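Forum › Kitchen and Larder › Cupboards, Tins and Baskets › Where do you all keep the snacks?

valbona_t
Hello all, long-time reader and very occasional poster. We have a snack problem in our house and I'd love some advice before I lose another evening to it. Everything comes home in a big carton, gets tipped on to the worktop and then sort of stays there until somebody wants to cook. I've tried a drawer (too shallow, the cereal bags get caught in the runners) and a shelf, where the small things vanish behind the big things and turn up again in February. What do you use, and does it stay tidy for longer than a day? – Valbona Todorova

Derstead_Dee
Oh, I do feel for you! We had just the same, and what saved us was one round plastic basket with open sides, left out where everyone can see it. Big bags stand up round the edge, little packets go in the middle, and sweets go in last because they slip down to the bottom whatever you do. I wouldn't bother with a lid.

adebayo_b
I'm going to disagree with Dee, though very gently as she has talked me through many a jam. An open basket is lovely for anything still sealed, but crispy things that have been opened go soft in ours within days, and then they sit there for weeks with everyone politely ignoring them. Opened goes in a zip-lock bag or a tin, sealed goes in the basket. I bought a Skolel tin years ago, the 152 one with the tight lid, and it's still the best thing in the kitchen.

Derstead_Dee
Days, Adebayo? Nothing opened lasts past teatime here, so I suppose I've never had the chance to find out. Fair point for slower eaters, though!

pantry_moth
Can I put in a word against baskets altogether? You end up with a heap, only a round one. I use two long Clulura boxes, sweet and savoury, and I fold the tops over with a peg. It's dull, but I can find things.

valbona_t
Thank you, all of you, I've read this out at the table and there were opinions. The peg idea is going to be tried on the crisps. I don't think I could manage two long boxes, pantry_moth, as we haven't the depth, but I can see it would suit a proper larder. I'm leaning towards the basket with Adebayo's bags alongside, and I've already got a red one, so that's 39 pence on pegs and nothing else to buy. The iced tea will have to live somewhere else entirely, the bottle is far too tall.

adebayo_b
Good plan. Do empty the whole lot out before you start, cups and all, and put the big cereal bags in first. If you do it the other way round you'll be lifting everything out again, and I speak as a man who has done this more than once with a mug of tea going cold beside him.
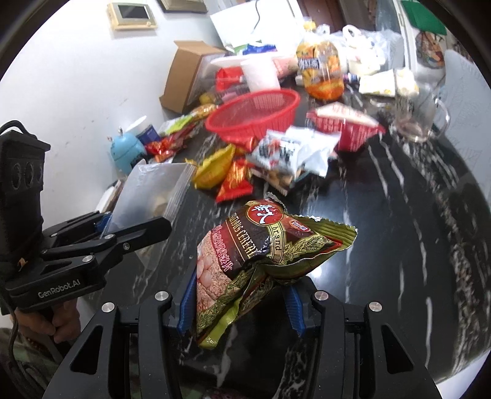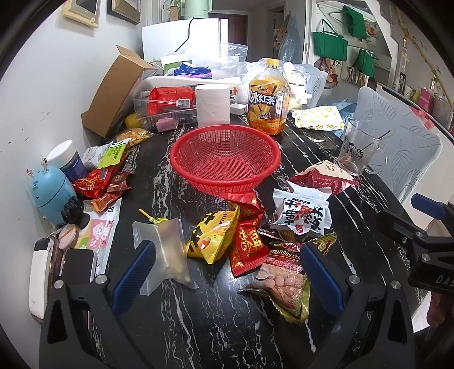

This page was last changed in February at 6.23 pm

valbona_t
So there's our red basket on the worktop with the snacks round it, and you can see what I mean about the cereal bags, they're such big crinkly things beside the little packets. I'm still torn over whether the lollipop counts as a snack or belongs with the baking bits.

pantry_moth
Baking bits! And I still say it'll be a heap, but it's a cheerful colour of basket, I'll give you that.

Derstead_Dee
Snack, surely. Put it in last, on top, and see who gets there first.

Contact the moderators | © Adjei Kitchen Forums | Back to top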